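20 de junio de 2023

Otra vez me he pasado la sobremesa leyendo comentarios sobre gente que no conozco. Hoy tocaba el vídeo de la boda de Clillutton: el novio se duerme durante el discurso del suegro y la novia, sin soltar la copa, le quita el plato y se termina el postre. En la página de Cusetti ya iban por 2,000 comentarios, casi todos pidiendo el divorcio.

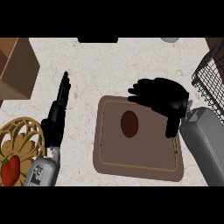 ¿Y qué había hecho el pobre hombre? Roncar, según el titular, aunque en el vídeo la música tapa todo y el ronquido hay que ponerlo de buena fe.

Leí 51 comentarios antes de avergonzarme. Uno citaba a los profetas. Otro vendía colchones. Una señora aseguraba que en marzo ya lo había visto venir, no sé desde dónde. 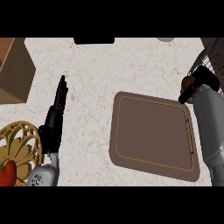 Lo peor es que yo también escribí. Puse que el suegro llevaba dos folios y que cualquiera se duerme. Me contestaron que gente como yo destruye la familia. Borré el comentario, cerré Cusetti y abrí Zallero, donde tenían el mismo vídeo con flechas rojas.

Mañana llamo a mi hermana, que me debe una tarde de cotilleo en persona.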